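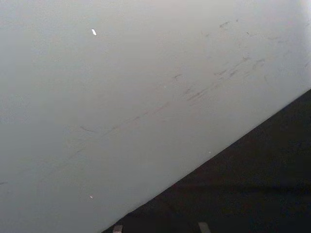 3.2 Wear marks on pale work surfaces

Figure 4. Pale grey-white surface with a diagonal band of grey scuff marks. The marks fade towards both ends of the band.

The second group of records concerns marks left on horizontal surfaces by daily use. In the Ondham survey we collected 3,585 records of surface damage from shared rooms, and 1,314 of these were made on surfaces of a white or light grey colour. It is possible that light surfaces are over-represented in the survey, as a dark mark is easier to notice on them. We have not corrected for this.

We divide the marks into single marks and bands. A single mark is one line or spot which has a clear start and end. A band is a group of short streaks which lie mostly in the same direction. Figure 4 is coded as a band. The streaks in it are thin and soft at the edges, and they are densest in the middle-right part. A short curved dash near the left end is more distinct than the others, and according to the rule of Honkanen it would be coded separately as a single mark. We did not follow this rule when the distinct mark was inside the band, and the dash is therefore included in the band. The small group of dark flecks near the top received its own code, as it is slightly apart from the streaks.

Bands were found in 917 of the records from light surfaces. The coders were asked to note the direction of the streaks, the darkness at the densest point, and whether the ends were sharp or fading. They were not asked to name the object that had caused the marks. In the pilot work at Cetitz the coders often guessed a cause, such as a chair leg or a box, and two coders seldom gave the same answer for one surface.

Bright specks, of which three are present in Figure 4, were recorded in a separate column and are not included in the counts of wear. From a picture alone we could not decide if such specks are dust or small damage. The Ferngate rooms were visited again in October for this question, and the results of the visit are given in Section 3.4.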